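Category: Streets, Curbs & Drainage > Sidewalk repair

Ponding on sidewalk against the curb - grind, lift or replace?

pwk_604
I look after frontage maintenance for a row of buildings on Skotside. The concrete sidewalk holds water on the street side after rain. Slab joints are sound as far as I can tell with a straightedge. Rothe quoted for foam lifting, Pumia quoted for full replacement of the low panels. The quotes are far apart. Has anyone had foam hold next to a curb?

gradeline
What is the cross slope? You want 2 percent toward the street at most and something above 1 to drain. If the curb top sits higher than the back of the slab, lifting fixes nothing unless you lift past the curb.

pwk_604
Measured over 900 mm, three places. Flat in two, reverse fall in the third. Curb is proud of the slab by a few mm at the low spot.

Friederike Hamann
Then foam is the wrong method. You would be raising a panel to clear a lip and leaving a trip edge at the next joint. Saw cut and replace, reset the grade from the curb.

dunmixer
Disagree. We lifted panels on Brenduven in May and they have drained since. Feather the joint with a grinder. A proud curb of a few mm can be ground as well - 200 mm either side of the low point was enough for us.

Friederike Hamann
Grinding curb you don't own needs a permit in most towns. Check who holds it first. And a reverse fall is a base problem, so it will settle again.

dunmixer
Foam fills the void under the slab. That is the base problem.

gradeline
Only if there is a void. Sound the slab with a hammer. Also look at the road - if the gutter line holds water too, the whole edge has moved and neither quote covers it.

pwk_604
Sounded it, no hollow spots. Road has old crack filling and patching but I have not put a level on it. Two views along the street, posted 12/12/2021.

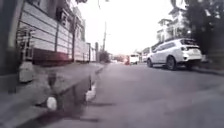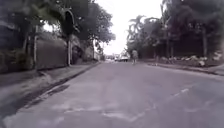 First: standing water on the sidewalk by the curb. Second: patch lines across the asphalt, sidewalk on the left.

gradeline
Level the gutter over at least 300 cm before you sign anything.

Contact us | Terms and rules | Back to top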